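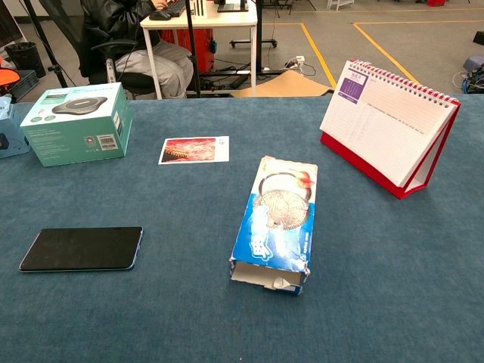
The felt table, partway through sorting.

I gave Friday evening to the big table in the spare room. It has a dark teal felt cloth on it from when we used to play cards in there, and ever since the card nights stopped it has been the place where things get put down. I wanted it clear before October because my sister's sewing machine is coming to live with us for a while.

The food box was easy. It was already torn open at one end and the edges had gone soft, so I flattened it and put it in the recycling.

The speakerphone box took longer. I keep boxes for electronics far too long, and the closet in the hall has 8 of them. My rule now is that if the return period is over, the box goes. I cut out the barcode sticker first and taped it inside my notebook with the receipt, in case I ever need it for a warranty claim.

The tablet goes to the kitchen. I only use it for recipes and the Koubek bus timetable, and I bought a small stand for it from Undstead last spring that has been sitting in a drawer.

I went back and forth on the little card with the red picture. It's pretty and it takes up no room, so it went on the corkboard over my desk, next to the dentist reminder.

The desk calendar with the red base stays on the table. I like the kind that stands up like a tent, and I write the trash days on it.

After that I took the cloth outside and shook it, then went over it with a lint roller. Felt holds on to everything. It used up 30 sheets of the roller and could have used more. The whole job took around an hour and a half, including the time I spent reading old receipts.

Next is the hall closet. I have two plastic bins from Trolell for it and no plan yet.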